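Lerkumum library, notebook, October

Picked up at the velocity layers for the struck metal set. The Lonholm takes are all in now, 366 files, four layers each except the two lowest notes, which only got three because the preamp clipped on the hard hits. Left those at three. The crossfade covers it if the curve is set to the softer of the two shapes.

Noise floor is fine on everything recorded after lunch. The morning takes have a hum that sits under the tail. Notched it and cut the release short.

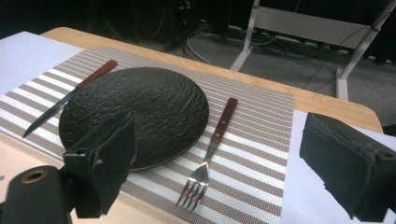

Loop points

Redid the loops on the Čierny pads. The old ones clicked on every pass above C4. Moved the start later, past the chorus wobble, and used a long crossfade. Sample 109 still clicks. Flagged it, not fixed.

Matěj Murín wants the pads at 24 bit throughout. Fine by me, but the load time goes up and the script has to purge unused groups on startup. Wrote the purge, tested with one instance only. Needs a test with eight or more.

Size of the folder after conversion: 3946 MB. It was 1913 MB before the Čierny set went in. Lossless compression should bring it down, haven't run it yet.

A rib on a metal sheet would make a decent scrape source for the percussion bank. Put down as an idea, no takes so far.

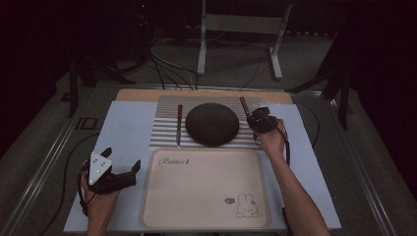 Script and front panel

- Filter knob now goes the right way. Range was reversed in the last build.
- Round robin resets on transport stop. Matěj asked for this twice.
- Vavell preset names still have the old prefix. Rename in one pass before the beta.
- Legato on the lead patches drops a note if the overlap is very short. Could not repeat it after restarting, so leave open.
- Pitch wheel range saved with the preset, default two semitones.

Next: run the compression, fix 109, then send the build to Matěj with the morning takes listed separately so he can decide whether to re-record them.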